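Storing quinces and late pears through to spring – shelf life and ethylene

Forum: Kitchen Garden and Store > Storage and Preserving
Thread started 2024-05-27

stillroom_ledger
Post 1

I have been going through my notes from last winter's storage and would like to compare them with other people's. The fruit was two varieties of late pear and a tray of quinces, all picked slightly under-ripe and kept in a brick outhouse on the north side. Temperature by max/min thermometer stayed between 3 and 8 degrees for most of the period, with a short warm spell in which it reached 11.

The pears were split into two lots. Lot A went into slatted trays, single layer, unwrapped. Lot B was wrapped singly in newspaper and put in the same kind of tray. The quinces sat on the shelf above, uncovered.

Lot B lost less weight but had more rot by the end. Lot A shrivelled at the neck but was mostly sound. This is the reverse of what the older books say about wrapping. Has anyone else recorded the same?

brollon_allotments
Post 2

Your quinces are the problem, I think. Quinces give off a good deal of ethylene and a strong smell, and pears will pick up both. I keep mine in a separate building. If you can't do that, put them on the lowest shelf at the far end and leave a vent open.

On wrapping, newspaper holds damp against the skin if the humidity is already high. What was yours?

stillroom_ledger
Post 3

I had no hygrometer until April, by which point the trays were nearly empty. The floor is bare earth, so I would guess it was high all winter.

I accept the point about ethylene, but both lots were under the same shelf. It should have affected them equally.

wetherlam
Post 4

Not equally. A wrapped pear keeps its own ethylene close to it. The gas gets out of newspaper easily enough, but air movement round the fruit is still slower than in an open tray. You would expect the wrapped ones to ripen a little sooner and then go over sooner, if they were all picked at the same stage.

The real use of wrapping is to stop rot passing from one fruit to the next. It does nothing for the fruit that is already infected, and it hides it from you.

skusinia
Post 5

I disagree with most of the above. I have wrapped pears for 9 seasons and would not store them any other way. The difference is that I use plain tissue and not newspaper, and I check every tray weekly by feel. Anything that gives at the neck comes out.

If you leave wrapped fruit alone for a month at a time then yes, you will find a mess.

For what it is worth, I have also tried the foam net sleeves that shop fruit comes in. They are good against bruising and allow the air through, but they do not stop contact rot because the mesh is open. I use them now for carrying fruit in from the store and nothing else.
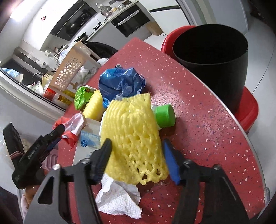
The other variable is the stage at picking. A pear taken off a week too early will shrivel whatever you put round it, and I suspect that is what happened to Lot A. Lift the fruit to the horizontal and see whether the stalk parts cleanly from the spur. If it has to be pulled, leave it.

stillroom_ledger
Post 6

They were picked by the lift test, all on one afternoon, from the same two trees. I did not keep the trees apart when filling the trays, which I now see was a mistake. One of them is on the wall and runs ahead of the other.

Checking was every three weeks or so. I take the point.

du_plessis_orchard
Post 7

Three weeks is too long once you are past midwinter.

Has anyone here used clear polythene bags with holes punched in them? My late apples keep well that way and it deals with the shrivelling. I have never risked it with pears.

wetherlam
Post 8

I have, with mixed results. Pears seem more easily harmed by the build-up of carbon dioxide than apples are, and you get browning at the core with nothing to see on the outside. If you try it, fold the top over loosely and don't tie it.

skusinia
Post 9

Agreed on that, at least. I would not bag pears at all. Damp down the floor if they are shrivelling – it is cheaper and you can stop when you like.

brollon_allotments
Post 10

Damping the floor in a building that is probably too damp already is not going to help his Lot B.

skusinia
Post 11

Then he should wrap in tissue and check weekly, as I said in post 5.

stillroom_ledger
Post 12

Plan for this year, subject to there being a crop. Quinces go in the garage. The two trees are picked and stored separately, each split three ways: unwrapped, newspaper, tissue. Hygrometer on the middle shelf from the start, trays checked weekly. I will weigh a marked sample from each tray at each check and post the figures here.

du_plessis_orchard
Post 13

Please note the picking dates for each tree as well. Mine are on a similar wall and I never know how far apart to leave them.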